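Water pooling under the utensil holder and leaving a ring

Brandell61
Our drainer sits by the sink, and every few days there is a chalky ring on the counter under it. We have hard water here in Henberg. I've been wiping it with dish soap and the ring stays. What takes it off without dulling the finish? We plan to sell in December and I'd like it gone by then.

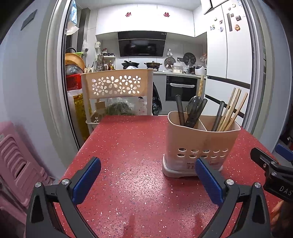 The counters were put in by the last owners, so I don't know what they are made of or if they were ever sealed.

14 comments · 2 shares

foley_k
Find out what it is first. Vinegar is fine on laminate but will etch marble and some other stone. If you aren't sure, use a plastic scraper held flat, then warm water and a soft cloth. Took me about 2 tries.

Clerow
just put a folded towel under it

hardwater196
Agree on skipping vinegar until you know. Test any cleaner in a back corner first. Empty the tray every night too, or the ring will come right back.

Last updated Sep 17, 2023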